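Clollport Library Reopens Its Upstairs Rooms to Local Clubs This September

CLOLLPORT, 2023-08-03 - Clollport Library is opening its upstairs rooms to community groups again, and we could not be happier about it! Starting in September, clubs, classes and neighborhood groups can book a room free of charge, six days a week, with evening hours on four of them.

Over 300 people answered our spring survey, and the message was clear: Clollport wants places to meet. The Preltach Chess Club has already signed up, along with the Sirko Singers and a beginners' sewing circle that has been squeezing into a member's kitchen all year.

"I love hearing a building get noisy again," said library director Arash Amini. "We've had calls from quilters, bird watchers, a ukulele group - people have so many good ideas, and now they'll have a door to walk through."

The rooms are plain and ready to use, with white walls and carpeted floors. Groups are welcome to bring their own tables, games, instruments and snacks, and to leave the place as they found it.
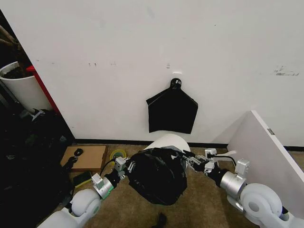
How to Book

Requests open today at the front desk. Groups need one adult contact with a Clollport library card, and may book up to eight weeks ahead. Room 104 suits small meetings and quiet work. Room 105 is the larger of the two and is the better pick for music and movement classes.

Parking is free after 5 p.m. in the Puson Street lot, and the elevator is next to the children's desk. New groups can ask for a walk-through of both rooms before they book.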